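Handed Down: Family Recipes and How Jultstead Keeps Them
Student project report, Local Food and Everyday History

Why we chose this subject

My grandmother never wrote down her bean soup. She would say "enough water" and "until it smells right," and when we lost her, the soup more or less went too, though my mother and I have both had a few brave tries at it. I mention this at the start so that you know I came to the project with a bit of a personal stake, and my project partners were kind enough to let me drag them along. We wanted to find out how families in Jultstead pass on what they cook, whether on cards, in notebooks, over the phone, or just by standing next to somebody at the stove until it sinks in.

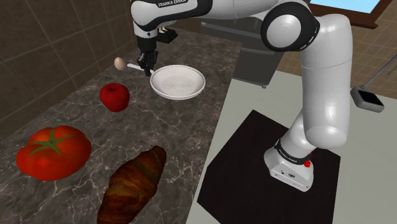 Page 4

How we went about it

We printed 500 leaflets and left them at the library, the bakery on Durneo Street, and both laundromats. Each leaflet asked for one recipe that had been in the family for at least two generations, plus a few lines on who taught it to whom. We also sat at a table by the library entrance on market mornings in May, with a thermos and a plate of cookies, and that table did us far more good than the leaflets did. People will walk past a stack of paper all day long, but they'll stop for a cookie, and once they've stopped they start talking about their aunt.

In the end we had 239 recipes from 200 households. Some families sent one neat card and some sent a whole envelope. We typed them all up, keeping the spelling and the odd measurements as they were (a "yogurt cup of sugar" turned up again and again, and we never did settle which yogurt cup). For each recipe we noted how it had been kept, who had learned it from whom, and what had been changed along the way.

What people told us

The thing that surprised us most was how few recipes had come straight down from mother to daughter, as we had all assumed in our proposal. Plenty had skipped a generation. Grandparents were home in the afternoons when parents were at work, so it was the grandchildren who got to stir the pot. Others came in sideways, through a mother-in-law or a neighbor. The plum dumplings that the Mihăilă bakery sells every fall came from a lodger, who stayed for one winter and left the recipe on the back of a rent receipt.

Written recipes were also much thinner than we expected. A typical card gives the ingredients and stops there, as if the cook only needed reminding. One notebook page for a walnut cake reads, in full: "Eggs, walnuts, sugar, the usual." We loved that page dearly and couldn't bake from it at all.

We tested eleven of the recipes ourselves, in whichever home kitchen was free that evening. The cabbage rolls came out well the first time. The cheese pie took three attempts, and the second of those is not something I'd like to go into here. After each test we went back to the family with our questions, and very often the answer was a step so obvious to them that it had never been said out loud — salt the eggplant first, let the dough sit while you do the dishes, don't open the oven.

Substitutions were another rich vein. Lard had become butter and then, in a good many kitchens, sunflower oil. Kudia cheese, which older people remember buying from the dairy cart, has been replaced by whatever white cheese the supermarket has that week. Families felt quite differently about this. Some told us cheerfully that the dish had improved, while others said it was a stand-in and they were only making do.
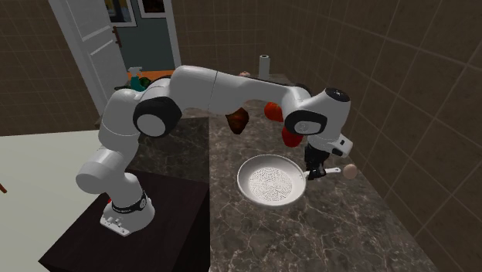 Horațiu Roman, reading our draft, thought we had been too gentle on this point, and he wrote in the margin that a recipe with new fat, new cheese, and half the cooking time "is a new recipe wearing its grandfather's hat." He asked us to say plainly which of the dishes had really been handed down and which had only kept their names.

We talked this over for longer than was probably wise, and we didn't all end up in the same place. My own feeling is that the families should have the say. If three generations sit down to it on a birthday and call it by the same name, I'm happy to file it under that name, with a note on the cheese. We did add a column to our table for changed ingredients, so that readers can judge for themselves.

What we would do differently

We should have recorded people talking. The typed recipes run to a fat binder, but the best parts were said across the table with a mouth full of cookie, and our handwritten notes catch only bits of them. We'd also start earlier in the year, before gardens and exams get in everyone's way, and we'd bring the leaflets in larger print.

The binder is at the library front desk, and further recipes can be left there in an envelope marked "Handed Down."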